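Projects > Community Kitchens > Esgate > Progress report, spring quarter

Search reports Enter keyword or grant number

Esgate Shared Kitchen: progress report to the Kourkoulas Fund

This covers the second quarter of the grant, February onward. The short version is that the kitchen things have mostly arrived, the layout has been argued over and taped down, and the sink is still in a warehouse in Flalcombe, where by all accounts it is very comfortable.

Spending first. Of the $3781 released for this quarter we have used $2960. The largest piece, $2227, went to Zusine for the counters and the deposit on the sink. The remainder bought tableware, pans, one toaster, kraft paper and more blue tape than any of us will admit to ordering. The unspent money is being held for the plumber, who has now given us 4 quotes, each one higher and friendlier than the last.

You asked in your last letter for less about our hopes and more about the layout. We covered the long table in brown paper and marked it off in blue tape, so that the place settings and the small appliances could be moved around before anything got fixed to a wall. The toaster went to the far end and the navy saucepan with the glass lid to the near end, on the principle that hot things should not be neighbors.

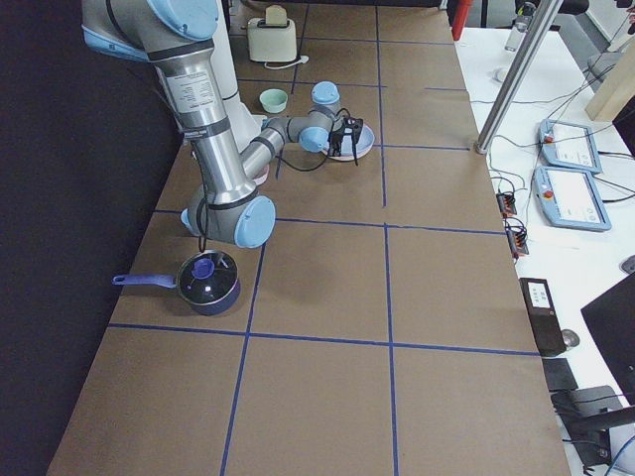 Why tape out the layout at all when there is a floor plan?

The floor plan was drawn for a room with two more outlets and one less radiator. Tape lets us change our minds on a Saturday morning for the price of the tape, and we have changed them often. The plan will be redrawn to match what we settle on, and you will get a copy with the next report.

What we have learned so far is modest. A square that looks generous when bare gets small fast once a plate, a bowl and somebody's elbows are in it. We started with narrow settings and widened them twice. People setting out breakfast will use the lines if there are lines, and will argue about the lines if there are lines, and on balance we think the arguing has been useful. The one firm complaint was about the toaster, which everybody wanted closer to themselves.

Tape wears out faster than we budgeted for. It scuffs where things get slid across it, and it goes in patches along the strips.

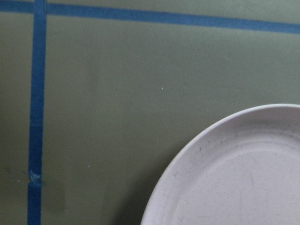 We looked at paint for the permanent version and decided against it, mainly on cost and partly on the smell. The current thinking is a shallow groove in the counter edge to mark each setting - Zusine can do it before delivery if we confirm in time, and this is the decision we would most like your view on. If we hear nothing we will go ahead and claim you were enthusiastic.

Tableware is in better shape than anything else in this report. We went with soft colors on the theory that nobody walks off with a pastel bowl.
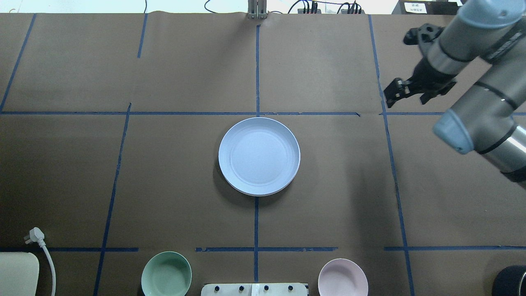 Place settings are the last part of the layout still open. The breakfast group wants bowls nearest the diner and the supper group wants the plate there, and both have stated their case at length. We tried the pale blue plate in the center with the mint bowl and the pink one down at the table's edge, and will recommend something close to that, with a little more room between the bowls. Cups have not been discussed. We are in no hurry to raise it.

Still to do next quarter: sink, plumber, shelf brackets, and a second attempt at the rota.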